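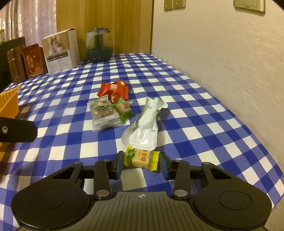

Adunbridge Home Help > Table & Linens > Parties and Get-Togethers

Putting loose wrapped candy on a checkered tablecloth without it looking like a mess

Asked by Marion Tosh, Dec 17, 2022
Viewed 2,634 times

Hello everybody, I've been reading this site for a long while and have finally worked up the nerve to post. I hope this is the right section. If it belongs under Food please move it, I won't be offended.

We have a long table that runs along the wall in our back room, and every winter I put out candy and nuts and little wrapped things for whoever stops by. It isn't a party exactly. People come in the side door, take their coats off, stand around and talk, and they like having something to pick at. My mother did the same thing and used a plain white cloth with cut glass bowls, and it looked lovely, but I have a blue and white checkered cloth that fits this table and none of my white ones do. I like the checkered one very much! It's cheerful in that room, where the wall is a sort of pale beige and doesn't give you much to look at otherwise.

My trouble is the candy. I've gone a little overboard this year with wrapped candies from the Asian grocery out on Fekgate, the kind with the crimped ends, some of them bright yellow with red-brown lettering, and some in shiny white wrappers. They are so pretty one at a time. But when I scatter them down the table the way I've seen in magazines, it looks like somebody dropped a bag and walked off. With the squares going one way and the wrappers going every which way, your eye doesn't know where to land. The white ones are the worst, they just disappear whenever they come to rest on a white square.

I tried bowls, and then you can't see the wrappers at all except for the top layer, and people dig around in them looking for the one they want (my brother-in-law Archie Rankin, I'm looking at you).

So I suppose I have three questions rolled into one. How would you lay them out on a checkered cloth? Is there any way of getting the wrinkles out of it once it's already on the table? I did iron it, but the shallow ones across the width came right back. And does anyone know whether soft chewy candies will be all right sitting out for a couple of weeks? The room is warm in the evenings when we have people in and chilly the rest of the time.

I'd rather not buy a new cloth. Thank you for reading all this, I know I go on.

3 answers

Answer from Gisela Cáceres
53 people found this helpful

Oh, I love this question, and please don't give up on the checkered cloth. I used one for years on the counter at a little lunch place I ran in Moncrieff and I got very fond of it.

A check is already a busy pattern, so scattering on top of it is going to fight with it every time. What you want is to give the candy its own plain patch to sit on. Any flat thing in one solid color will do. I've used dinner plates, wooden cutting boards, a length of brown paper folded over twice, a linen dish towel folded lengthwise, and one year the lid off a big roasting pan with a napkin over it, which was nicer than it sounds. The thing to avoid is anything with a pattern of its own. Flowers on top of checks made me feel seasick.

For your yellow wrappers I'd go with navy if you can match the darker squares, or anything else dark blue. Yellow on dark blue just sings. The white ones will show up on that as well, so you could do both on the same runner, in two separate stretches. I wouldn't mix them together. Keep like with like and leave a gap of bare tablecloth in between, wide enough to set a coffee cup down, because somebody will set a coffee cup down whether you leave room or not.

Now as to laying them out. Don't line them up like soldiers, that looks like a store display and then people feel shy about taking one. I put down a loose single layer with most of them pointing more or less the same direction as the table runs, and then I nudge a few crooked. Lettering side up if you have the patience. It takes me as long as one phone call with my sister. When they get picked over, I push what's left toward the middle of the patch so it still looks generous, and top it up the next morning.

If you would like to keep the bowls, use the shallowest ones you own. Soup plates are perfect. A deep bowl is where the digging starts, and poor Archie can't help himself if he can't see what's in there.

For the wrinkles, leave the cloth on the table. Fill a clean spray bottle with plain water, mist the wrinkled part lightly (lightly! you want it barely damp), and smooth it with the flat of your hand from the middle out to the edges. Then give the hem a gentle tug all the way along and leave it alone overnight with nothing on it. If yours is cotton or mostly cotton, that will take care of the shallow ones. Deep fold lines from being stored in a square are another matter and those I'd iron, with the cloth still slightly damp and the iron good and hot, then carry it to the table over your arm and don't fold it even once on the way. After the holidays roll it onto a wrapping paper tube and stand it in the closet. I haven't ironed a crease out of mine since I started doing that.

One more thing and then I'll let you go. If the cloth hangs down over a long side and keeps creeping, put a cheap felt pad or an old flannel sheet underneath. It grips, it softens the sound of cups, and the wrinkles don't come back nearly as fast.

I can't tell you much about how long the candy keeps, I'm afraid, mine never lasted long enough to find out.

 Comment from Marion Tosh: Gisela, thank you so much! I have a navy linen towel that I had forgotten I owned. I've just folded it in three and tried the yellow ones on it and called my husband in to look. He said "that's nice," and from him that's a speech. I'm misting the cloth tonight.

 Comment from Gisela Cáceres: Oh good! Don't forget to take the towel off before you spray. I did that once, and had a blue patch on the cloth until I washed it twice.

 Comment from Archie MacLeish: Would this work on polyester? Mine has the same kind of squares but it feels slippery.

 Comment from Gisela Cáceres: Not so well with just the water, Archie. Try tossing it in the dryer on low with a damp washcloth for ten minutes and spread it while it's still warm. Keep the iron away from it unless the label says it's okay.

Answer from Gregor Nisbet
11 people found this helpful

I'll take the candy part, as I used to keep a big jar going in the break room at Prerkum and learned a few things by ruining them.

It depends a good deal on which candy. Hard candy in a twisted or sealed wrapper will sit out for two weeks and not mind, so long as the room isn't damp. Soft milk candies and chews are fussier. Warmth makes them slump and stick to the inside of the wrapper, and then when the room cools off they set that way and you have to peel them like a stamp. They're still okay to eat but it's no fun, and you get people walking around with a bit of paper on their lip. Anything with a chocolate coating I wouldn't leave out at all in a room that goes up and down like yours. It gets that gray bloom on it.

The crimped kind, where both ends are pressed flat with the zigzag edge, generally keep better than the twisted kind, because the ends are sealed. Check that none of them have popped open. Squeeze one gently and if it feels like a tiny pillow with air in it, it's sealed. If air comes out, eat that one first.

My suggestion is to put out only what you think will go in a day or two and keep the rest in a tin with a tight lid in a cool cupboard. Not the fridge. They come out of the fridge and sweat, and then the outside is sticky too. I kept a bag in the trunk of my car one August when I was short of cupboard space, and I don't want to talk about that.

Also keep them back from the lamp if there's a lamp on the table, and off any radiator end. If you have a table that runs the full length of a wall, one end is always warmer than the other. Put the nuts at the warm end.

If you have visitors with allergies, save the outer bags so you can check the ingredients. A lot of the imported ones have peanut or sesame or milk in them and the single wrapper often doesn't have room to say so, or says so in a language not everybody at the table can read. I cut the ingredient panel off the bag and keep it in the kitchen drawer. My niece has asked for it more than once.

And put out something for the empty wrappers! A small dish at each end. Otherwise they get folded up tiny and left on the cloth, and you pick up a wrapper thinking it's a candy, or the other way around and throw a good one away.

 Comment from Marion Tosh: Gregor, I hadn't thought of the allergies, thank you. I've fished the bags back out of the recycling. One of the chewy kinds does have peanut, so that one is going on its own plate at the far end with a card. I squeezed all the yellow ones as well and found two that had come open, and we took care of those with our tea.

 Comment from Gregor Nisbet: Quality control. Somebody has to do it.

Answer from Archie MacLeish
2 people found this helpful

Just get a plain cloth. Mine was on sale. White or cream goes with anything and you can put the candy wherever you want.

 Comment from Gisela Cáceres: She did say she would rather not buy one, and that she likes the one she has.

 Comment from Archie MacLeish: Fair enough, I skimmed it. Then I would say flip it over. On a lot of checkered ones the back is paler and the squares aren't as strong. Look at both sides in daylight.

 Comment from Marion Tosh: Thank you Archie, I did go and look. Mine is woven so it's the same on both sides, but it was a good thought. For anyone else wondering about size, my cloth is 122 inches long, and one folded dish towel looked a bit lost in the middle of that, so I've used the towel for the yellow candies and a dark blue pillowcase, folded lengthwise, for the white ones further along. The wrinkles are much better. There's one stubborn one near the wall and I've put the nuts on it.

 Comment from Gisela Cáceres: A pillowcase! I'm stealing that.

Related questions
Getting candle wax out of a cotton tablecloth
How far should a tablecloth hang down when one side of the table is against a wall?
Hard candy stuck together in the jar, can it be saved?
Storing long table linens in a small closet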